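Counting the full cost of a robot hand: an interview on equipment planning
05/11/2024
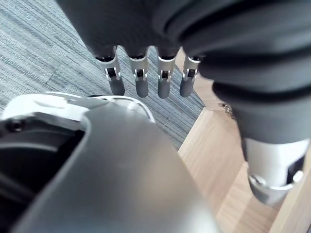 Areti Makris puts the purchase price last on her planning sheet. Her first line is hours of use per week, then fingertip wear, then the time a hand spends away for repair. Only when those are filled in does she allow a supplier's quotation to be entered. Pantelis Antoniadis keeps the sheet and checks the totals at the end of each quarter.

The two of them plan equipment for Flostside, a workshop that does manipulation trials under contract. The current budget round covers hands, arms, spares and floor fittings. I asked why the hand is treated as a separate item when most suppliers will quote for a complete arm.

"The arm lasts and the hand does not," Makris said. "If you put them on one line, you write them off over the same period, and then you have no money when the fingers need work. We had that in our first year. The arm was fine and the budget for it was untouched, but we could not spend it on joints."

The present rule is that an arm is written off over five years and a hand over 2. Fingertips are booked as consumables. A set from Veltari, the workshop's usual parts supplier, costs 899 pounds before tax and is ordered when the sets on the shelf fall to 2. Delivery is quoted at 30 days. Antoniadis plans on longer.

"Thirty days is from the date they accept the order," he said. "It does not include our own sign-off, and it does not include checking the parts when they come in. If I use the supplier's figure, I run out."

He would not give a standard allowance, as the delay changes with the season. July is the worst month. Sign-off is slow then, and so is goods-in.

On the number of fingers, Makris was cautious. More fingers mean more joints, and each joint is a possible repair. The workshop's contracts are mixed, and for many of them a plain two-jaw gripper would do. She asks for a written case whenever a trial lead wants a many-fingered hand.

"The case can be half a page. It has to name the objects to be handled and say what a simpler gripper failed to do with them. If they have not tried the simpler gripper, they try it first. The Cropper contract passed that test. Vemness did not, and they were given the jaws."

Antoniadis added that the written case also settles the question of spares. A hand bought for one contract gets spares for the length of that contract. A hand bought for general use gets them for its full write-off period, and these are ordered with it, on the same purchase order. Ordering later has cost more in his experience, mainly in carriage and in staff time.

We moved on to the items that budgets tend to leave out. Makris listed cable sets, mounting plates, calibration, and staff training. Coverings need their own line too, she said, and should be priced with fitting included. A replacement that arrives without fitting takes a technician off other work, and that time is seldom charged to the right place.

Flooring is another. Where the work sits low, the surface under it affects dropped objects, cleaning and the stability of any stand. "Ask what it will stand on before you ask what it can lift," Makris said. "We moved a stand after installation once. The labour for that came out of the repair budget, which was the wrong budget."

Neither of them favours leasing for hands. The terms they have been offered exclude wear to the fingertips, and Antoniadis regards this as the main running cost. For arms he is more open to it, provided the contract states who pays for transport in both directions.

The next review of the sheet will add a column for technician hours per repair, taken from the job cards.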